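Machines and Housework, Unit 4: Can It Clear the Table Yet?

Notes for the session of April 23, 2019. Read these before you read the Katbridge chapter, which is more cheerful than I am.

Last time we left the dishwasher as the most successful household robot ever sold. Several of you objected that it doesn't look like a robot. It takes in dirty plates, gives back clean ones and has never asked to be called by a first name. The objection is noted, and may turn up on the final.

1. What counts as a chore

For this course a chore has a start state, an end state and somebody who would prefer not to do it. "Clear the table" sounds like one chore. Written out, it means finding the things, deciding which of them belong there, picking up the ones that don't, and putting each somewhere sensible. The picking up gets most of the videos. The deciding gets most of the failures.

Think about a cup. Is it finished with? Is there a mouthful left that its owner has plans for? A seven-year-old can settle this by shouting into the next room.

2. The Platton figures

The Platton exercise logged 2,122 attempts at moving a single item from a table to a shelf. Of these, 1,461 ended with the item on the shelf and in one piece. Work out the percentage yourselves, then ask whether you would hire a waiter with that record. Note also that the shelf never moved and neither did the table. In my house both get moved, usually by the same person.

Shop floors do better, and the reason is dull - the shop floor has been rearranged to suit the machine. Parts arrive facing the same way. Nobody leaves a newspaper on them. Qureshi calls this "tidying in advance," and we'll come back to whether a kitchen could be made to put up with it.

3. Teaching by hand

One way around writing rules for everything is to have a person do the chore with grippers in place of fingers, record the motion, and let the machine learn from that. Vunano's position is that enough recordings will cover most of a household. My position is that they haven't seen mine.

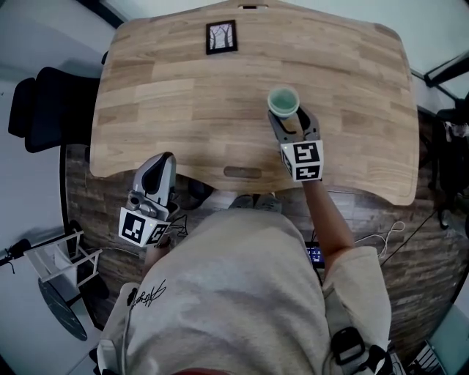
Valquíria Bragança disagrees with me on this and asked for equal space. Her view is that I grade machines on the whole dinner party when I ought to grade them on the cup. A hand that can lift a cup by its side without squashing it or dropping it is worth having, she says, and the judgment can come later, as it did with her sons. She would also like it known that I have broken two of the department's mugs since January.

Fair enough. But look at what two grippers give up compared with two hands. Fingers can shift their hold on a cup halfway through a lift. A pair of jaws mostly has to live with the hold it chose. A flat thing lying on wood, such as a small picture frame, is a different problem again: you get a fingernail under the edge, or slide it to the side of the table, and you don't remember learning either.

4. For next week

Pick one chore you do at home and write it out as steps, up to a page. Do the chore following only your own steps, and mark each place where you cheated. Bring 3 of those places to class. Folding a fitted sheet is not allowed, as I don't accept that people can do it either.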